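We got to the Petrauskas orchard open day a little after the gates opened, and the lower field was already half full of cars. Parking was free, but the walk up to the packing shed is steep and the gravel is loose, so wear proper shoes if you plan to go next year.

The farm opens to the public once a year at the start of the season. Entry was 12 dollars a head, with children free, and that covered the orchard walk, the shed tour and the tasting table. Cider and lunch were extra.

## The orchard walk

The walk starts behind the shed and takes you through the old block first. These are full-size trees, widely spaced, with grass between the rows and ladders still leaning in some of them. The farm keeps them going for cider fruit. Past the windbreak you come to the newer planting, where the trees are trained flat on wires and you can reach nearly all the fruit from the ground. Our guide said the new block gives a better crop from less land, but the trees need watering in a dry summer and the old ones look after themselves.

Fourteen varieties are grown here now. The main early one is Zuler, a red apple with thin skin that bruises if you look at it wrong. The late one is Tutik, which is green, hard and sour when picked and only worth eating after a couple of months in storage. I had never heard of either. We were allowed to pick one apple each from the marked rows, and most people took more than one.

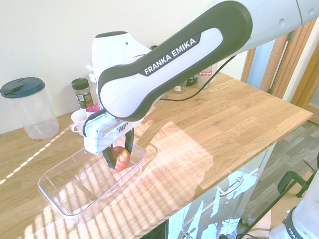 Bruising came up several times during the day. Early apples are picked into shallow crates, never deep bins, and the crates are carried to the trailer by hand. Pickers are told to lift and twist, with the stem left on. An apple that loses its stem goes to the juice pile, and so does anything that has been on the ground.

## The packing shed

The shed tour took longer than planned – the group in front of us had a lot of questions about prices. Fruit comes in at one end, gets a rinse in a long water trough, and goes over rollers to be sorted by size. The cold rooms are at the back. We were let into one of them for a few minutes. It holds 500 crates when full, and it smelled very strongly of apples and damp cardboard.

The cider press is in a lean-to on the north side. The farm sells its cider under the name Rornerero, in dry and medium. I bought the dry. The medium was too sweet for me, but it was the one with the line.

## Food and practical notes

Lunch was soup, bread and a cheese plate, served at long tables in the yard. The soup was good. The coffee ran out before the second shed tour, and there is nowhere else to get any within walking distance.

The farm shop takes cards, but the cider stall was cash only. Crates of seconds were going cheaply by the exit and we took one home for sauce. If you want to see the shed, sign up at the gate when you arrive. Places are limited to 80 for the day and the last slots had gone before lunch.

Dogs are allowed on the orchard walk but have to stay out of the shed and the yard.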